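What Is a Stock Market?

Imagine a company called Verschueren that makes bathtubs. It wants to build a second factory, but it does not have enough money. So it cuts itself into many small pieces, only on paper of course, and sells them. One piece is called a share. If you buy a share, you own a very small part of Verschueren.

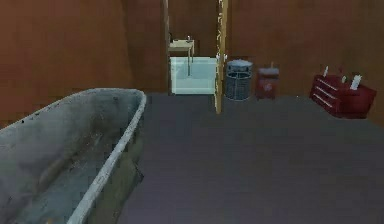 A share has a price, and the price can change every day. Suppose many people want new bathtubs. An old tub with dark stains inside and a pale, thick rim, like the one shown, makes a family think about buying another! Then Verschueren sells more, and people will pay more for its shares. In August one share cost 125 dollars. In December 2019 it cost 200 dollars.

Prices also go down. The company Letwood makes garden chairs. After a rainy summer it sold few chairs, and its share fell to 67 dollars. The people who owned Letwood shares were not happy, but they did not lose anything for sure until they sold.
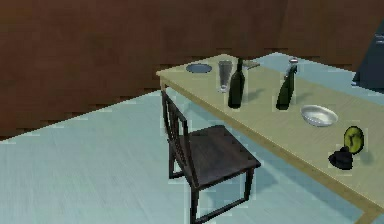

Who decides the price of a share?
The buyers and the sellers decide it together. When many want to buy and few want to sell, the price goes up. When many want to sell, it goes down.

On the news you may hear that "the market" rose. It means that the prices of many shares, put together in one number, went up. This number is called an index. In our story the index has Verschueren, Letwood, Fluria and Nosmont in it. One of them can fall on a day when the index rises.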